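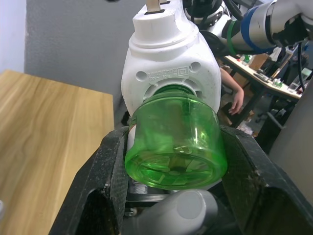 4. Small-Object Chores: Plug-In Units and Refill Bottles

Gatchalian Home Arm Set-Up Guide
Brellis Workshop, Cistunville
Oct 25, 2025

If you have worked through the first three sections, your arm can pick up a block and put it down again. Good! Now comes the part we have been looking forward to, where it starts on real household jobs. Plug-in units with a screw-on bottle are a wonderful first test. They are small and oddly shaped, and the bottle is smooth and round while the housing above it is mostly flat. People do this chore without looking. For a machine it is still hard work, and you will learn a lot about your arm by trying it.

CAUTION: Practice with the unit out of the wall outlet. Do not let the arm push a plug into a live outlet at any point in this section.

CAUTION: Refill liquids can irritate skin and eyes. Use an empty, rinsed bottle until you have finished step 9.

4.1 Picking up the unit

1. Stand the unit on the table with the bottle at the bottom and the prongs pointing up. Keep it a hand's width from the table edge.

2. Open the Flornero control panel and choose Small Grip. Set the grip force to 4.

3. Bring the gripper in low, with one finger on each side of the bottle. Grip the bottle itself and leave the housing clear, so the prongs stay free for the plug-in motion later on.

4. Close the fingers slowly. Stop when both are touching the plastic, then let the controller finish the squeeze.

5. Lift the unit straight up and hold it for a slow breath. If it tilts, set it down and grip a little higher, closer to the collar.

Note: See-through plastic is tricky for the wrist camera. A green bottle on a pale wood table usually gives a clear outline, but a shiny spot on the curve can throw off the edge finder. Move your lamp before you start changing settings.

Note: Wipe the finger pads first. Dust on the pads costs you grip.

4.2 Turning the unit

6. With the unit held upright, choose Rotate Wrist and turn it a quarter turn. Go at the slowest speed.

7. Watch the neck of the bottle. If the bottle turns while the housing stays put, you are unscrewing it. Stop and tighten it by hand.

8. Set the unit down in the same spot and open the fingers all the way before backing off.

9. Repeat steps 3 to 8 until you get a clean run of 100. Yes, that is a lot, and it goes faster than you would think once the lamp is right.

CAUTION: If a second arm shares the table, park it or set a keep-out zone for it before you press Run. Keep your own hands outside the reach of any arm that is powered on.

4.3 So, can it do the chore yet?

Partly, and we think that part is great fun to watch. In our June trials we ran 1,000 pickups with the unit standing upright, and the arm held on through 4 out of every 5. Units lying on their side did much worse. Swapping the bottle takes two arms (one to hold, one to twist), and ours still cross the threads often enough that we check every one by hand. Lining up the prongs with an outlet is the hardest bit of all, and we have left it out of this guide until we can do it safely.

Please do try your own units. Shapes vary a lot from one maker to the next, and a wider collar or a shorter bottle may need a new grip height. Save each working height under its own name in Flornero, then go on to Section 5, Jar Lids.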